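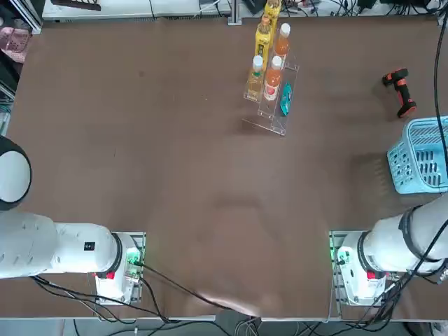 Section 4. Setting up an adviser register

4.1 Before you start

This section explains how to create the adviser register in Plulta and link each adviser to the credentials they hold. It applies to firms that give financial planning or investment advice and must keep a record of who may use which title. Firms that only arrange insurance should go to Section 6.

You will need:

Administrator rights in Plulta (role A or role B)
The firm reference issued when your account was opened
A list of current advisers, saved as a CSV file
The credential number and expiry date for each adviser

Screens described in this section are those of the release dated Tuesday, June 8, 2021. In earlier releases the Credentials tab is found under Staff Records.

4.2 Creating the register

1. Sign in and select Firm Settings from the left-hand menu.

2. Select Registers, then New Register. The Register Details form opens.

3. Enter the firm reference. Leave out spaces and hyphens. If the reference is not accepted, check that it has been entered against the right legal entity. Groups with more than one entity have one reference for each.

4. In Register Type, choose Advice. Do not choose General. A General register has no expiry dates and cannot be converted later.

5. In Register Year, choose the month in which your reporting year begins. The default is September.

6. Select Save. The register is created with the status Draft.

Note: A Draft register can be seen only by administrators. Advisers and branch managers will not see it until it is published (see 4.6).

4.3 Importing advisers

1. Open the Draft register and select Import.

2. Download the blank template. Column headings must be left exactly as supplied.

3. Paste your adviser list into the template. The required columns are Surname, First Name, Branch, Title Used and Start Date. All others may be left blank.

4. Save the file as CSV (comma separated). Files saved as CSV UTF-8 are also accepted.

5. Select Upload and choose the file. Plulta checks each row and shows a results page.

6. Correct any rows marked Rejected and upload them again. Rows marked Accepted must be removed from the second file or they will be entered twice.

A single file may hold up to 599 rows. Larger firms should split the list by branch.

Caution: Import cannot be undone once Confirm has been selected. Unwanted entries must then be closed one at a time.

4.4 Linking credentials

Each adviser entry must be linked to at least one credential before the title in the Title Used column can be shown to clients.

1. Open the adviser entry and select the Credentials tab.

2. Select Add. Choose the awarding body from the list.

3. Enter the credential number as printed on the certificate, including any leading zeros.

4. Enter the expiry date. For credentials with no expiry, tick Does Not Lapse.

5. Attach a scan of the certificate (PDF only).

6. Select Save. The title shows as Pending until a second administrator approves it.

Note: The person who enters a credential cannot approve it. In a firm with one administrator, approval passes to the Moodley support desk. Allow two working days.

If the awarding body is not on the list, choose Other and type the full name. Entries made under Other are left out of the automatic expiry check.

4.5 Expiry reminders

Reminders are sent by email 26 days before a credential expires, and again on the day. The first interval can be changed under Firm Settings, Alerts. The second is fixed.

When a credential expires, the linked title is withdrawn from client letters and from the public search page overnight. The adviser entry stays open and client records are not affected. To restore the title, enter the new expiry date and have it approved as in 4.4.

4.6 Publishing the register

1. Open the Draft register and select Check. Plulta lists any entries without a linked credential.

2. Clear each item, or mark it Not Advising.

3. Select Publish and enter your password.

The status changes to Live. Changes made from this point are recorded in the audit log with the user name and time.

4.7 Error codes

3,753: The firm reference does not match the legal entity. Check the reference and repeat 4.2 from step 3.

3,932: The credential number is already linked to another adviser. Search for the number in the register and close the older entry if it is a duplicate. If both entries are in use, contact the support desk.

Codes are shown on screen without the comma.

4.8 Transferring from Divley

Registers held in Divley can be brought across with the Flinham transfer tool. Certificates are not transferred and must be attached again under 4.4. Close the Divley register to new entries before running the tool. See Section 5 for the full procedure.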